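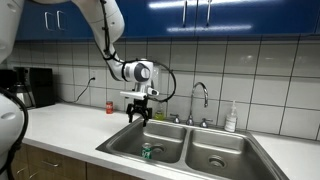 What does the kitchen inspection at the Skirnthorpe flats cover?

Everything a person can spill on, scald themselves with or shut a finger in, starting at the sink and ending at the bin.

KITCHEN SAFETY CHECKLIST, SKIRNTHORPE
Form 17, revised January
Inspected 10/05/2019
Marks: OK, WATCH, FIX

1. Sink, both basins: OK
Drains freely on both sides. The plugs have swapped basins again and neither fits where it now lives.

2. Hot tap temperature: WATCH
Hotter than tea. Thermostat to be turned down. The small sign saying "Caution" has been up so long that people hang the cloth on it.

3. Sealant behind the sink: FIX
Gap at the back left corner, previously filled with what I believe is toothpaste. Minty, but not to standard. Use the Brornila white, two tubes in the meter cupboard.

4. Wall tiles and grout: OK
Sound when tapped. Grey grout, which was somebody's best decision in this kitchen, as it looks the same clean or otherwise.

5. Socket and appliance leads: WATCH
Faceplate firm, no scorching. Coffee maker lead to be kept clear of the wet end of the worktop. Last tested under sticker 1841, now mostly illegible and smelling of espresso.

6. Coffee maker: OK
Switches off by itself, unlike its users. Carafe lid closes properly. Descale before the next visit, and please rinse it afterwards this time.

7. Upper cabinets, blue: WATCH
Handles tight. One hinge drops when the door is opened with enthusiasm. Heavy pans to come off the top shelf; the casserole weighs almost 975 grams without its lid and would arrive at head height.

8. Worktop: OK
No lifting, no burns. Trivets supplied and still in their wrapper.

9. Fire blanket: FIX
Present, but folded under the tea towels and recently used as one. Hang on the hook by the door.

10. Floor: OK
Dry at time of visit. Mat has been taped down by an optimist.

Items 3 and 9 to be done within the fortnight. Quote from Lindqvist of Grillham for the sealing and hinge: £166, parking extra.

Next inspection: January. Key from the office, and bring your own pen.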